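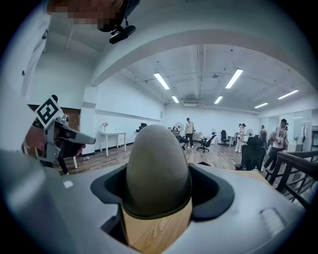 How Do Robots Learn to Use Their Hands?

Picking up a sock. Easy, right? Your fingers just do it. For a robot it's really, really hard. How hard to squeeze? Which way to turn? When to let go?

One way to teach it is to write rules. Lots of rules. Move left, close, lift. Works fine until the sock is in a different spot. Then the robot grabs air.

So a team called Polura tried another way. Let the robot learn by copying people.

Step into the robot's hand

People hold grippers, one in each hand. A gripper is like a robot's hand without the rest of the robot. Look for the gray rounded fingertip near the middle of the picture, shaped a bit like an egg. Now find the other gripper, over on the left. See the black-and-white square on top? It's a marker. A computer can spot a pattern like that and work out where the gripper is and which way its tilted.

The person does a chore with the grippers. Fold a towel. Put a cup on a shelf. All the moves get saved. One try = one "demo," short for demonstration.

Then do it again. And again.

How many tries?

The Semirau test used 1,000 demos of one job: putting socks in a basket. Sounds boring. It was, a bit! But the computer needs to see lots of diffrent starts. Sock on the left, sock on the right, sock all balled up.

After that came the big test. A real robot got 45 turns with socks it had never seen.

Trained with only a few demos: 23 good turns.
Trained with all of them: almost every turn was good.

More practice to copy from, better robot. Also, demos from lots of rooms helped more than demos from just one room. The robot stopped getting mixed up by new tables and new lights.

What went wrong

Shiny socks. Very thin socks. And once it picked up two and wouldn't let go of either.

Try it at home

Get kitchen tongs and 31 dry beans. Move the beans from one bowl to another, tongs only. Then mix up where the bowls go and try again. Did you change how you hold the tongs? Thats the kind of thing a robot has to learn too.

Words to know

Gripper: the part of a robot that grabs.
Demo: one saved try at a job.
Marker: a pattern a computer can find easily.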